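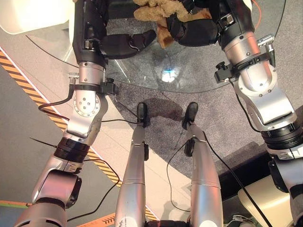 Fig. 1. Soft toy held over a round table with a clear glass top.

Unit 2: Glass in furniture – heat treatment, edges and loading
Notes by Halima Lukumay, Toltport

1. Annealed and toughened glass

Ordinary float glass leaves the works annealed. It has been cooled slowly, so little stress is locked into it, and it can be cut and drilled afterwards. It breaks into long, sharp pieces. Toughened glass is the same material reheated and then chilled quickly with air jets. The faces set first. As the core cools and shrinks it pulls the faces into compression, and any bending load must overcome this before a surface flaw can open.

All cutting, drilling and edge work must be done before toughening. A toughened pane that is cut afterwards will break into small pieces throughout. Students who trained before 1996 may have older workshop notes which treat light edge grinding after toughening as acceptable. Do not follow them.

2. Edges

Most failures start at an edge. Cutting leaves small vents along the line of the score, and these act as cracks under tension. Grinding removes the worst of them and polishing reduces them further. A polished edge is also safer to touch, though that is a separate matter from strength.

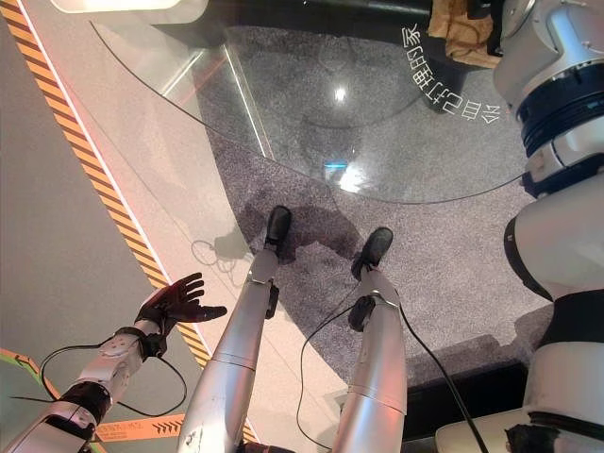
Curved edges need more passes than straight ones, as the wheel meets the glass over a shorter length. Inspect under a low side light and mark any chip before the pane goes for heat treatment.

3. Loading

For a pane on simple supports, bending stress varies with the inverse square of thickness and deflection with the inverse cube. Doubling the thickness therefore cuts stress to a quarter and deflection to an eighth. Heat treatment does not alter stiffness: a toughened top sags as much as an annealed one of the same size.

Exercise. A strip is supported at both ends over a span of 110 cm and carries a central load of 200 N. Find the greatest bending moment, ignoring self-weight. Repeat with the load spread evenly – the total is unchanged – and compare.

Written answers are due in August. The Makori reader covers supports and fixings.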